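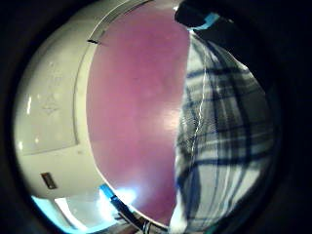

Deepika Iyengar wrote under my last post that she has given up on cloths altogether, that hers breed in the drawer, that half of them smell of onions whatever she does, and could I please talk her out of buying kitchen roll for the rest of her life.

Deepika, yes! I would love to. I have been waiting for somebody to ask me about cloths.

I should say first that I am a checked cotton person. Navy on white if I can get it. I like stripes well enough, and my aunt keeps sending me ones with recipes for scones printed on them, which are lovely to look at and push water round a plate without ever picking it up. But a plain woven check, washed until it has gone soft and a bit thin in the middle, will dry a glass in one go. You can also see at once when it's dirty, and I count that in its favour, though my sister thinks I'm mad and has bought everything in charcoal.

So this month I did the whole lot. Drawer, shelf, the bag of bags, the corner where the cloths land when someone has wiped something and wandered off. It took an afternoon and most of an evening with the radio on and I enjoyed every minute of it.

I started with the drawer and pulled everything out onto the floor. I know the advice is always to do this on the bed so that you have to finish before you sleep, but I don't want kitchen cloths on my bed, thank you. Kitchen floor, swept first. And there they all were — the good checks, the scone recipes, two that used to be a pillowcase, a muslin from when my nephew was a baby (he is doing his driving lessons now), and one enormous thing that I think was a tablecloth at my grandmother's.

I sorted by what each one does and paid no attention to how it looked. Glass cloths in one heap. Hand towels in another. Then the covering cloths, for dough and for anything cooling, and those I keep strictly apart because I once covered a loaf with a cloth that had been near the fish and we all had to be very brave at breakfast. Last of all the floor cloths, which are simply any of the above a few years on.

It's the last step people miss, I think. A cloth has to be allowed to go down in the world! If you never demote anything you end up with a drawer in which every cloth is a bit sad and none is really clean, and then of course you start eyeing up the kitchen roll. I snip one corner off a cloth when it goes to floors. Just a small snip with the kitchen scissors. Then there's no discussion.

On to the smell of onions. I have been through all the remedies over the years, and what works in this house is boring. Don't leave them wet in a ball. That's nearly the whole of it. A damp cloth opened out over a chair back will be perfectly sweet in the morning, and the same cloth scrunched behind the tap will be horrible by lunchtime. For the ones that are already past it I do a long soak in a bucket with washing soda, then a hot wash, and then outside on the line even if it looks like rain. Ajith Kartha told me to add vinegar to the rinse and I did try it for most of May, but all I noticed was that the kitchen smelt of chips. Pleasant, but it made me hungry.

And please leave out the fabric softener. It makes them feel gorgeous and then they won't dry a spoon.

Ironing: I don't, except the big one of my grandmother's, and that only because I like seeing it flat. The checks get folded while they are still warm from the line, in half and in half again and then in three, and they go into the drawer standing up on their edges. I resisted the standing up for years because it felt like something from a magazine. Well, I was wrong. I can pull one out without bringing the rest along, and the drawer still looked decent at the end of the week, when normally it would have been a nest.

The bags were a separate job. I had meant to leave them for another day, but once I'd got going I couldn't stop. Ours live in a bag which hangs off a hook, and that bag was so full it had started to push the door open. Most of them were thin plastic ones that had come home round bread or socks or a bunch of coriander, and every one of them had been saved because it was Useful.

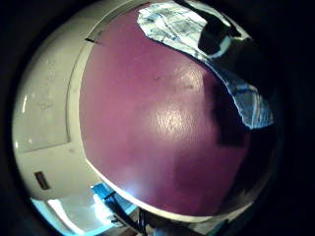 My rule now is that a bag has to be dry, has to have no holes, and has to have a job I can name out loud. "It might come in handy" isn't a job. Lining the little bin is a job, and so is keeping the shoe brushes off the shelf. The printed ones I have a real weakness for, I admit, and a few stayed that couldn't name any job at all, because I like the blue. The rest went off to the soft plastics collection by the big shop, and the hook can breathe again.

To fold them I lay each one flat, smooth the air out with the side of my hand, fold it lengthways into a strip and then go up in triangles, the way Mariann Fodor showed me on a train once when we were both bored. You get a neat little packet that tucks into itself. They go in an old Kurup tea tin with the lid off. It is slightly addictive, and I did fold one or two that I'd already decided to throw out.

While everything was off the surfaces I wiped them down properly too. Plain warm water and a drop of washing-up liquid in a 200 ml jug, one cloth wet and one cloth dry, and go over it twice. I used to spray things. Then I noticed that the spray left a bloom on anything dark or shiny, and I was spending longer getting rid of the spray than I ever had on the crumbs. White plastic is the opposite: it looks clean from across the room and then you get close in the evening light and there are fingerprints all the way up it. A well-wrung cloth and a bit of patience does it. For the seams, where the grey gunk collects, I wrap the corner of a thin cloth round a butter knife and run it along slowly. Very satisfying. Keerthana Nadar uses a cotton bud and swears by it, but I find they fluff.

Scratches I leave alone. I have read all the tips about toothpaste and I have tried the toothpaste, and I had a scratch with a shiny patch round it.

A few people asked last time where I buy the checks. Mine are mostly from the Skusach stall at our market, 27 of them over the years if you include the ones that have gone to floors (I did count, it was that sort of afternoon). They aren't hemmed brilliantly, so run a line of stitching along the edges before the first wash or you'll have threads in the machine. Wash them 2 times before you ask them to dry anything. Straight off the stall they are as stiff as card. I have also had some from Clovmont, which were thicker and took an age to dry, though they make excellent covering cloths. If you have a favourite, tell me in the comments, I will go and look at it immediately.

Prakash Nair asked whether old shirts are any good for this. Yes! Cotton ones are wonderful, especially the backs, where you get a nice big piece with no buttons. Cut with pinking shears if you own some and don't bother hemming at all. They are a bit thin for glasses but for windows I'd choose a shirt back over anything you can buy. Shirts with any stretch in them are hopeless, they just smear.

I still haven't done the shelf above the drawer, where the oven gloves are, and I have gone a bit quiet about the cupboard under the sink. There's a bottle of Tirkska floor polish in there that came with the house. I'll get to it.

Deepika, start with the snip. Get the scissors and go through the drawer tonight, and let me know how many end up on floors. I'm hoping for lots.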